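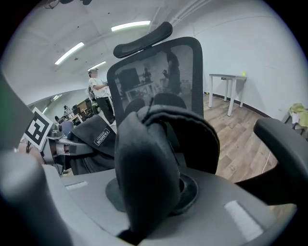
Hand-held gripper with fabric-covered finger, in front of a mesh-backed office chair.

Grirkano Hand-Held Gripper – Class Set

Order code: 1827
Supplied by: Woltunex Education
Suitable for: school robotics clubs, college projects, competition teams

The Grirkano is a two-finger gripper that students carry by hand. They use it to pick up, move and put down everyday things, and a wide-angle camera on the tool records each attempt. The recordings can then be used to train a robot arm to do the same job. A club can get through a whole term of work before it needs an arm of its own.

The class set was put together for groups entering the Dristia Challenge, where teams teach a machine to tidy a room. It works just as well for a final-year project or an after-school club. Most tasks in the workbook use ordinary furniture, clothes and small objects, so there is very little else to buy.

What is in the set

2 hand-held grippers
Spare fabric covers for the fingers
Printed square markers, black on white
Charging leads and carry case
Student workbook with 28 tasks
Teacher notes on paper and as a download

Using it with a group

Students work in pairs. One holds the gripper and the other keeps the log sheet, then they swap. Early tasks cover opening and closing on a soft object and setting it down on a table. Later ones deal with cloth, which is harder. Lifting a jacket off a chair and folding a towel both take a good deal of practice, and teams should expect to throw away their first recordings.

Keep the markers clean and flat. If one is scratched or has started to peel, print a new one from the sheet in the teacher notes – a worn marker is the usual cause of a recording that will not load.

The camera sees a lot of the room. Clubs working in a shared space should tell other people before they record, and the software has a setting that blurs faces when files are saved. This is switched on when the set arrives.

Software

Recordings are copied to a computer by cable and opened in the Morelli viewer. Students can trim the start and end, label each attempt and sort the good ones from the bad. The viewer runs on most school computers and does not need an internet connection. One licence covers the whole site.

Details

Battery life: 39 minutes of continuous recording
Age: 14 and over, with an adult present
Covers: remove and wash by hand, dry flat
Guarantee: two years, not including covers and markers

Delivery

Sets ordered before the end of June are sent out in time for September. Schools and colleges may pay by invoice. Single grippers are sold separately – please ask for a quote, and say whether you already have the viewer installed.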